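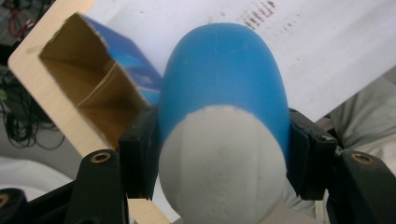 A **parting line** is the thin raised seam left on a molded plastic article where the halves of the mold meet. It is most visible on smooth, rounded forms such as caps, domes and capsule-shaped containers, where it runs lengthwise toward the rounded end. On two-tone articles a second joint may cross it, marking the change from one color to the other.

## Appearance and wear

The seam often looks paler than the plastic beside it. Small specks collect along the ridge, and scuffs show more clearly on matte blue than on white. Stako lists a rounded cap, model 684, with the seam left untrimmed; Riltilura sells a trimmed version as model 1330. 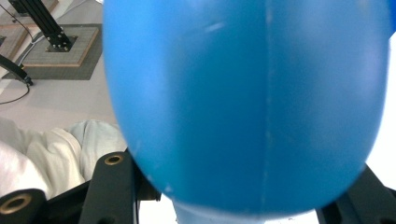 Okeke disagrees that trimming is worthwhile, arguing that the scraped strip catches more dirt than the original ridge - particularly on soft plastics.

## See also

- Flash (molding)
- Draft angle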